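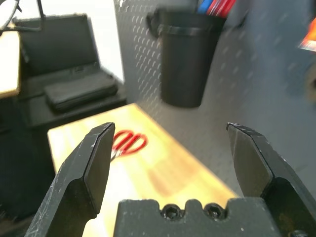 *Red-handled scissors on the craft table, Wednesday.*

I have a confession: I own 19 pairs of scissors, and the ones I love most are the red-handled ones. Every project in this house starts with me yelling "has anybody seen the red scissors?" and I'm so happy to report that as of this week they have a home!

It's been craft table week over here. I've been wanting a proper spot to cut and fold ever since we moved to Istton, and I finally quit using the kitchen counter (sorry, everyone who found paper scraps in their oatmeal). A pale wood top was what I wanted from the start. It bounces the light around so nicely, and in the morning the left side practically glows. I love the rounded corner too. My hip has met enough sharp ones, thank you.

The big push was the bunting for the Delstead winter fair in November. Daranee Tanasarn talked me into making 200 paper flags, and then we got carried away and ended up with 273. I regret nothing! We cut them from old maps, wrapping paper and a stack of sheet music she found at a yard sale, and the sheet music ones are my favorites by a mile.

A few things I learned while cutting all those flags:

- Fold the paper in half first and cut on the fold. You get both slanted sides in one go and they match.
- Move the paper, keep the scissors still. My friend Sawsan Geagea showed me this years ago and I still have to remind myself.
- Four layers is plenty. I tried eight and the bottom ones came out looking chewed.
- Keep one pair for paper and a different pair for fabric, and be a little bit scary about it.

We did the whole batch over 2 evenings with a pot of mint tea and a very long playlist, and I could have kept going. There's something so satisfying about that crunchy sound when the blades go through thick paper.

Next up is storage. I'm torn between a pegboard and a row of old jam jars, and I keep changing my mind every time I walk past. The ribbon also needs somewhere to live, because right now it's in a salad bowl and we'd like to eat salad again.

If you have a clever ribbon setup, please tell me in the comments! I'll post the bunting once it's up in Delstead, along with the flag template for anyone who wants to make a string of their own.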